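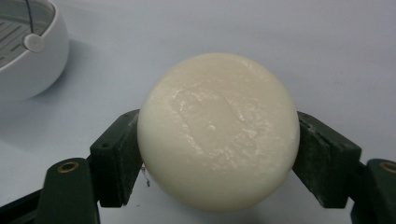

3.2 Wear on the face of round bars

Figure 4. A round, off-white bar with a worn face. The rim is smooth and slightly matte, while the central and upper part of the face has a faint gloss and wavy patches.

Most earlier work on household soap loss relies on weight alone. Weight tells us how much of a bar is gone but says little about where it went. We therefore kept a written record of the surface of each bar along with its weight. The record covers 166 round bars placed at shared sinks in two residential buildings, Vareo and Sukberg, and comes to 2,469 entries in total.

Each entry treats the face and the rim separately. For the face, the rater notes gloss, ridges, pits and crumbs, and gives the position of each as central, upper or lower. For the rim, the rater notes only whether it is even and whether it is matte or glossy. Color is entered in a free text field. We tried a color chart in January and dropped it, as raters disagreed too often on the paler shades.

The bar in Figure 4 would be entered as "mixed." The worn area is uneven, with shallow ridges, small pits and crumbly flecks, and there is a slightly darker and smoother zone just right of center. The lower part of the face is more uniform in color. The band near the edge is duller and more even than the middle.

Mixed faces were the most common type in our record – 1,373 entries fell into this group. Faces worn evenly from edge to edge were less common, and most of them came from Sukberg, where the dishes have raised slats. The dishes at Vareo are flat. We did not swap dishes between the buildings, so the effect of the dish cannot be separated from that of the users.

Two raters, Vimala Warrier and Igor Štefanec, scored the same bars on Monday mornings without seeing each other's sheets. They agreed well on gloss and on the state of the rim. Agreement was weaker for pits, mainly on bars where crumbs lay in or beside them. Such cases were discussed and given a joint score, and the original scores were kept in the data file.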